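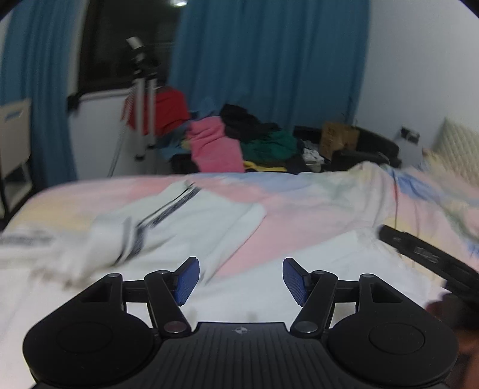 Slide 1: hand-held gripper, pads open, striped garment on the duvet

Notes, 10/10/19. Keep moving, 38 slides is too many.

Say hello, thank Blair Hepburn for the draft rules. Topic = good practice for hand-held gripper work in peoples homes. Fisel wrote theirs in March, ours borrows a lot.

Rule 1. Pads checked before every session. Both of them. Write it down.
Rule 2. Fingers clear of the linkage arms. Say this one twice.
Rule 3. Cables and straps off the work surface. Ask the room who does this. Wait for hands.
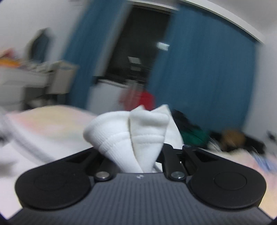 Rule 4, grip on cloth. One pinch, lift, hold, then move. Slow wrist. Abelardo Muñoz went through 300 clips for Pisitz and marked 84 as too fast to use, so pause there, let it sink in.

Rule 5. Log the room as found, dont tidy first.

Skip the Ister table if short of time. Questions abuot storage go to Blair.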